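Toy storage, small spaces: the biscuit-tin-sized box, and whether you need to buy one

Every storage brand now sells a "lounge room toy box", and most of them are too deep. Small toys sink, kids tip the lot out, and you end up with a more expensive mess. We stock the Sistora 2 anyway, because people ask for it. Before you add it to the cart, have a look at what an ordinary bright green box manages on a sofa.

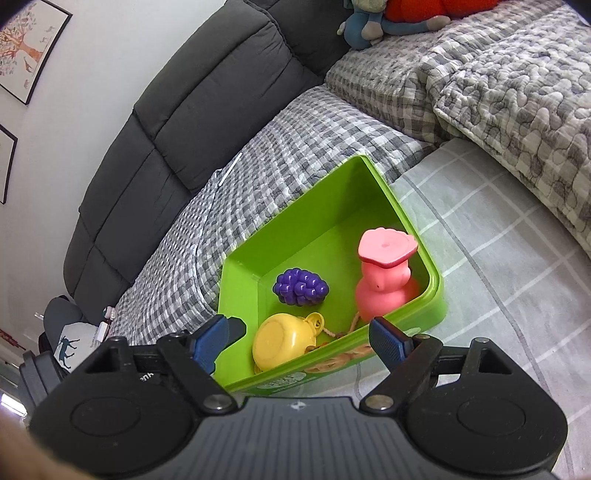 *Grapes, pig and yellow pot in an open green box.*

Three chunky toys and you can see each of them from above. A shallow open box does that at any price.

**Sistora 2, small open toy box**

- Item no. 866
- Holds up to 17 small toys, according to the maker (we'd plan on fewer)
- Weight: 400 g
- Colours: grey, moss
- Lid: sold separately, which we think is a bit cheeky

Moffat, who make the Sistora range, call it "tip-resistant". We're not convinced any light box is tip-resistant on a cushion or a mattress. On a hard floor it stays put well enough. The handles are comfortable, and the corners are rounded so crumbs don't get stuck in them. Those are the two good reasons to pay for it.
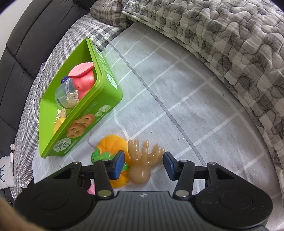
Words and pictures: Pendwood product desk, 04/06/2023

Tilt a box on its side on a bed and you get the other problem. Small jars and anything flaky don't belong in with the toys, whatever the catalogue photos show. Cream-coloured flakes near the edge of a tin are easy enough to shake off a cover, but they're a nuisance in a seam. Keep the jar somewhere else, with its lid on. The Sistora has no divider, and the Drernell insert that claims to fit it is a loose fit in our view.

Odd shapes are worth a thought too. A ribbed pumpkin with leaves on its side or a rubber hand with its fingers spread takes up more room than you'd guess, and the maker's toy count plainly assumes something closer to a block.

**Should you buy it?** If you've got a clean tin at home, try that for a month first. Returns on item 866 are accepted unused, in the original carton. Lids can't be returned once opened.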